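**Pelkonen ridge trail in April, is the upper part open?**

**sdudek_walks**
Hello all. I am planning to walk the Pelkonen ridge with my brother-in-law in the second half of April. We would start from the Lesbridge side, go over the top and come down to the lake. The map says 1,000 meters of climbing for the whole day, which is fine for us, but I worry about the snow on the north side of the saddle. Last year we had to turn back in May on a much lower hill, and I don't want to repeat this.

Has somebody been there in the last weeks? Is the gate at the upper parking open, or must we start from the village? From the village it is 3 hours more, if I understand the old posts correctly.

Sławomir

**mossy_boots**
Gate was closed when I passed. You can squeeze your car on the shoulder below it, there is room for a few. I only went up to the first viewpoint. Mud, then patches of snow, then mud again.

**Kaisu P.**
Hi Sławomir. I was on the saddle early in the month. The south side is almost dry, you will have a nice walk there. On the north side the snow was to my knee in the trees, and the marks on the trunks are hard to find because the old paint has gone pale. I went down 200 meters in this and then I came back the same way. I had microspikes but they did not help, the snow was too soft. Snowshoes would be better, but then you carry them all morning for one hour of use.

My advice is to do the saddle from Lesbridge and return to Lesbridge. The lake will still be there in June.
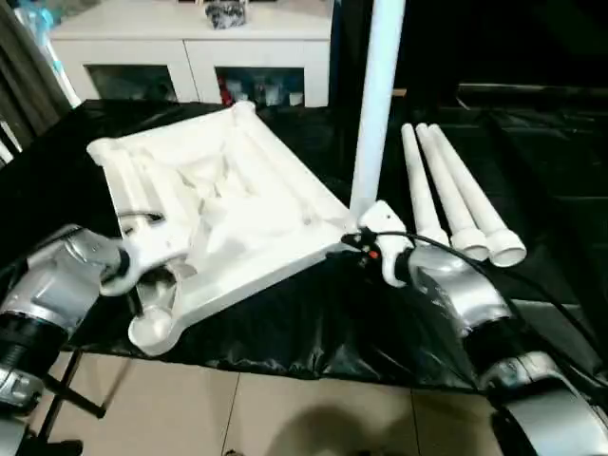

If you want to make the day longer, there is a side path to the left after the second stream. It goes to a flat rock where you see the whole valley. It is not on the Grudico map, but it is on the older paper one.

**talus_tom**
I disagree with Kaisu a little, sorry. Knee-deep snow early in the month can be half of that two weeks later, it goes very fast on that hill once the nights stay warm. I have crossed in late April four times and only once I regretted it. Start at 5 in the morning, when the crust holds your weight, and you are through the trees before it gets soft.

**Kaisu P.**
Tom, you have crossed it four times, so you know where the path goes under the snow. He has not been there before. Also the crust only forms if the night is cold, and you just said the nights are getting warm :)

**talus_tom**
Fair point about the crust. I still think it is possible with a GPS track. I can send mine.

**sdudek_walks**
Thank you both. Tom, yes please, send the track, even if we only use it to know where we should turn around. My brother-in-law is a strong walker but he has a knee which does not like post-holing, so probably Kaisu wins.

Two more questions. First, is there water before the saddle, or should we carry everything from the car? Second, I read that the Nomska hut has a new roof and is open all the year. Is this true? It would be good to have a place for lunch if there is wind.

**mossy_boots**
Both streams were running loud. I filter, others don't. The second one is your last chance. 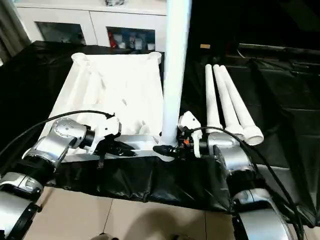 For the crossing at the second stream, go a bit up, there is a log with a flat top. The stones at the normal place were under water when I was there and I went home with one wet foot.

**Kaisu P.**
The Nomska hut is open but only the front room. There is a stove and a bench, and no firewood that I could see, so bring a small gas burner if you want something hot. I don't know about the roof. It was not leaking on me, but it also did not rain.

**farflung_3163**
Does anyone know if dogs are allowed on the Lesbridge side now? Last fall there was a sign about sheep.

**mossy_boots**
On a leash, until the second fence. The sign is still there.

**talus_tom**
Track sent, Sławomir. The place to decide is the big boulder just over the top, on the left. If you sink above the ankle there, it only gets worse below.

**sdudek_walks**
Received, thank you. We will go to the saddle and look from the boulder. I will write here which day we choose, and how the snow was.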